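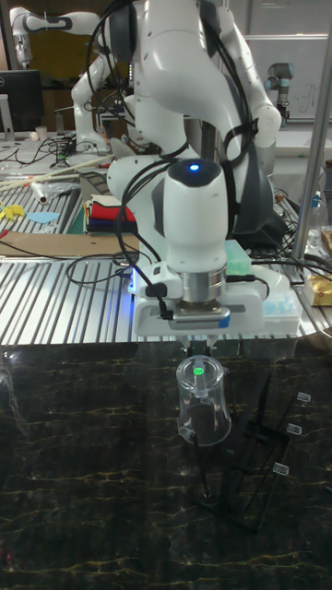
Etiquetado e inventario del cableado en talleres y laboratorios
Boranstead, Servicios Técnicos

Imprimir | Enviar por correo electrónico

El procedimiento se aplica a cables de alimentación, datos y señal de instalación no permanente. El cableado fijo del edificio se rige por su propia documentación.

Material
- Impresora de transferencia térmica y cinta autolaminable.
- Alcohol isopropílico y paño sin pelusa.
- Hoja de inventario en formato CSV.
- Bridas de velcro. No se admiten bridas de nailon en cables de datos.

1. Definir el código
Cada cable recibe un código de tres campos separados por guion: zona, tipo y número correlativo. La zona se toma del plano (dos letras). El tipo es A para alimentación, D para datos y S para señal. El correlativo lleva cuatro cifras con ceros a la izquierda y no se reutiliza tras una baja.

Ejemplo: NG-D-0030 corresponde a un cable de datos de la sala Nông.

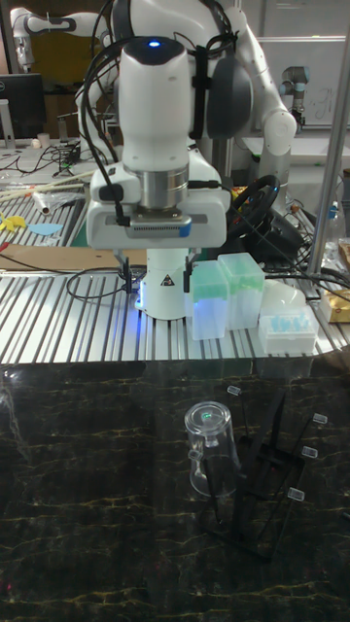
Boletín técnico, núm. 7 — pág. 30

2. Preparar la cubierta
Desconectar el equipo antes de manipular cables de alimentación. Limpiar el tramo donde irá la etiqueta y dejar evaporar el alcohol. La cinta no adhiere bien sobre silicona; en ese caso se usa un manguito portaetiquetas.

3. Colocar las etiquetas
Se ponen dos por cable, una junto a cada conector, con el mismo código. La parte impresa queda debajo de la lámina transparente. En latiguillos muy cortos basta una etiqueta centrada.

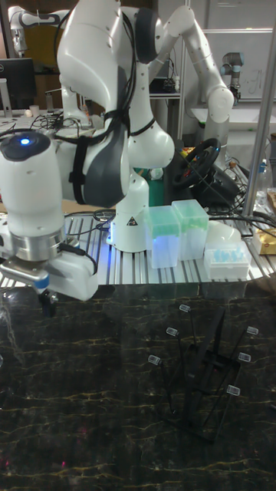
4. Registrar
Anotar código, longitud, tipo de conector en ambos extremos y equipo de origen y destino. La hoja admite hasta 1000 filas por zona; si se supera el límite, se divide la zona en el plano. El inventario del edificio Mitard, cerrado en noviembre, consta de 1946 registros repartidos en varias hojas.

5. Agrupar y sujetar
Separar alimentación y señal siempre que el recorrido lo permita. Las sujeciones no deben deformar la cubierta ni tapar el código. En tramos móviles se deja holgura y se respeta el radio mínimo de curvatura del fabricante. 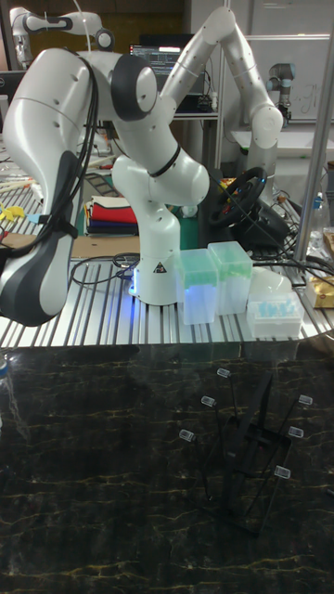
Haz de cables negros sujeto con una correa.

6. Revisar
Comparar la hoja con la instalación después de cada cambio de equipo. Las etiquetas ilegibles se sustituyen con el mismo código. Los cables retirados pasan al estado «baja» y su fila se conserva.

La plantilla CSV se descarga desde Isis, sección Formularios.

Imprimir | Enviar por correo electrónico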